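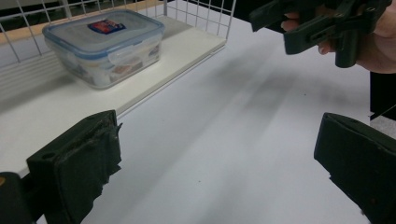
Harnow Tape-On Window Deflectors, Set of Four: Review
By Clem Harawira
January 11, 2024

I have never been sold on window deflectors. The ads promise fresh air in the rain, less noise, a cooler cabin and a "sculpted profile," and my experience with the last two sets I owned was a whistle at highway speed and a strip of gray adhesive that outlived the plastic. So when the Harnow set came up for my wagon at $89 I ordered it mostly to find out if anything had changed.

Some of it has. Not as much as the box says.

What you get

Four smoked acrylic pieces, a packet of alcohol wipes, a small tube of adhesion promoter and a folded sheet of instructions. The pieces were bagged separately and none of mine arrived scratched. The sheet is poor. It covers six body styles with the same drawing, and the drawing is of a sedan. On a wagon the rear pieces have a longer tail and you have to work out for yourself where it stops. I lined mine up with the end of the door seal and it seems to be right, but I would have liked to be told.

The listing says "precision molded for your vehicle." The fronts were. The left rear sat proud of the frame at the back corner by the thickness of a coin, and I had to warm it with a hair dryer and hold it down until my thumbs hurt.
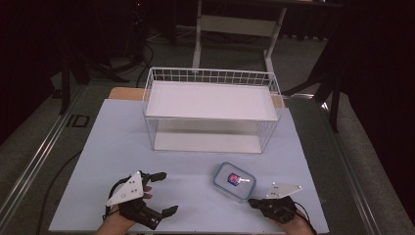 White wire basket near the far edge of the tabletop.

Fitting them

The box says 20 minutes. I took most of an afternoon, and I am not slow. Washing and drying the frames properly is half of it, and you should not skip that part no matter how clean the car looks. Wipe, let it dry, put the promoter on thin, then peel only a couple of inches of the backing at each end. Fold those tabs outward so you can still reach them once the piece is up against the door. Get the position right, press the ends, then pull the rest of the backing out from underneath.

Do it somewhere warm. The sheet mentions temperature in the very last line, in type smaller than the warranty terms. It also says to leave the windows up for 2 days afterward, and I did.

On the road

I have now put 577 miles on them, a mix of town driving and the long flat stretch out to Brukonness with a crosswind most of the way.

Rain first. With the front windows down an inch, the deflectors keep a steady rain off the armrest and the switches. In heavier stuff with wind behind it, water still finds its way in at the mirror end. That is better than no deflectors and well short of "stay dry in any weather."

Noise is where I get grumpy. Windows closed, I can hear a faint flutter from the passenger side above 60 that was not there before. Windows cracked, it is quieter than bare glass, I will give them that. Anyone buying these to make a car quieter with everything shut is going to be disappointed.

As for a cooler cabin, I can't tell you. I fitted them in winter. Ask me in June.
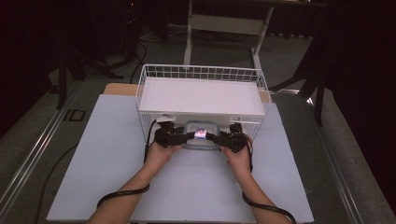 Hands and two black hand-held grippers over the work table.

Against the others

The Whitelaw in-channel type is the one I would compare them to. Those slide up into the window channel with no tape at all, and they look neater. They also made the power windows on my old car reverse halfway up until the glass got used to them, and one of them never did settle. If your windows have a touchy pinch sensor, tape-on is the safer bet.

The Nedo set is cheaper and thinner. I had one crack at a car wash, so I won't be buying those again. The Harnow pieces flex a good deal more before they complain, and they have been through a touchless wash twice. I haven't tried brushes and don't plan to.

Looks

Fine. Dark smoke on a dark car, you hardly notice them. On white or silver I think they would look like an afterthought - but people seem to like that, so go ahead.

Gripes

No spare tape in the box. If you set one crooked and pull it off, that strip is finished.
The chrome-look clips in the listing photos are sold separately.
Warranty covers fading for 3 years but leaves out adhesive failure, and adhesive is the thing that fails.

Would I buy them again?

At full price, probably not. With a decent discount, yes, for a car that gets parked outside and driven by someone who likes the window open. I am leaving mine on through the summer, and I will be checking that left rear corner every time I wash the car.

Rating: 3 out of 5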